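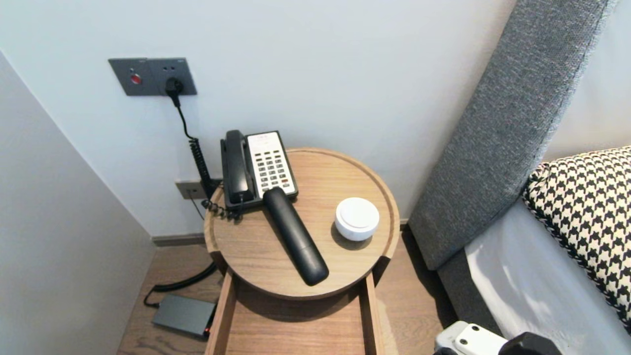
Small Lodging & Guest Rooms

Community > Hosts and Innkeepers > Checkout and Housekeeping

Ask | Browse | Unanswered | My Threads | Log in

Guests won't leave at checkout time and I have run out of polite faces

quilt_and_regret

We run a small guesthouse outside Aveswood, the kind with one staircase and a breakfast people photograph before eating. Checkout is at 11 a.m. It says so in the confirmation email, on the welcome card and on the back of the door. I would embroider it on the pillows if I had the time, but I spend that time standing in the hallway with a vacuum cleaner, listening to someone take a second shower.

Last Tuesday a couple came down at one in the afternoon, in robes, to ask if there was any more coffee. There was. I gave it to them, which my husband says is the whole problem in a nutshell.

Check-in opens at 4, so on paper there's plenty of room to turn things around. In practice I do most of the cleaning myself, and the next guests like to turn up early "just to drop the bags" and then sit in the parlor looking brave.

I've thought about a late fee but I don't want to be the place with a late fee. We get a lot of repeat people and our reviews are good, apart from the man who took a star off for weather. Do I charge? Do I call the rooms? Do I move checkout to ten and let everyone be late to that? We book through Plumisus if it matters, and I can't find anything in their settings except a box marked "departure policy" that seems to go nowhere.

Tags: checkout, late fees, guesthouse, housekeeping, difficult guests

linen_closet_philosopher

You already have a late fee. You're the one paying it.

I had the same trouble for years and tried most of what you're going to be told here. Moving the time up didn't help me. Guests who ignore 11 will ignore ten with the same calm, and the punctual ones (who were never your problem) get up early and resent you for it.

What did help was selling the thing. I offer a 1 p.m. checkout for a flat extra, bookable until the evening before, and only if the room is free the next night. It's on the breakfast menu card, under the eggs. Some people buy it, which pays for the cleaning help. The rest have now seen that staying late has a price, and they seem to find their shoes faster. I've never had to put a charge on anybody's card afterward, and I've never had to say the word "fee" out loud.

Also, stop giving coffee to people in robes after noon. Or give it in a paper cup. A paper cup says a great deal.

On calling the rooms: yes, but do it the night before, or catch them at breakfast. "What time are you hitting the road tomorrow?" is a friendly question. The same question at 11:20 is an eviction. If you still have phones in the rooms, a short call at half past ten is fine too, as long as you open with an offer to help with the luggage. I keep ours mostly for that, and for the guests who can't work the TV.

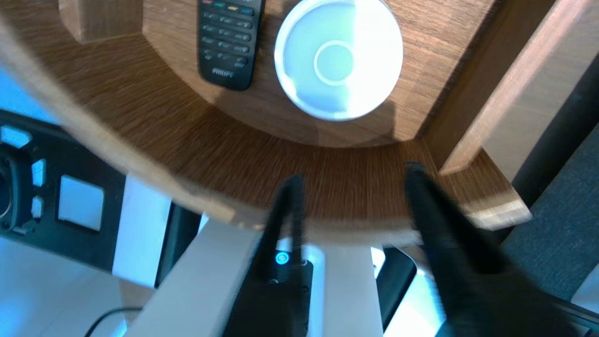 Philips remote on the curved wooden top.

The bag-droppers are easier. Put a rack and a luggage tag by the front door and have a list of places to eat lunch ready. I send mine to the bakery on Domlow Street. They come back full and sleepy and they don't look brave at all.

innkeeper400

Just charge them. Hotels do it. We put 100 on the card for anything past noon and it's in the terms. Had one complaint, she came back the next summer anyway.

saltbox_annex

Charging is fine, but get it in writing where they have to see it. A line in the terms that guests scroll past is an invitation to spend a month arguing with a card company, and I speak as someone who spent May doing it. Mine went on so long that I could have painted the porch. It needs painting.

For the Plumisus part: the departure policy box does work, but the text only shows up in the reminder that goes out before arrival, and only if you have reminders switched on. Mine were off. I'd written a lovely paragraph and not one guest had ever received it. Look under Messages, then Scheduled, and send a test booking to yourself before you trust it.

quilt_and_regret

Reminders were off. I'm going to go sit in the parlor for a minute. Trying the menu card idea this weekend, under the pancakes – we don't do much with eggs.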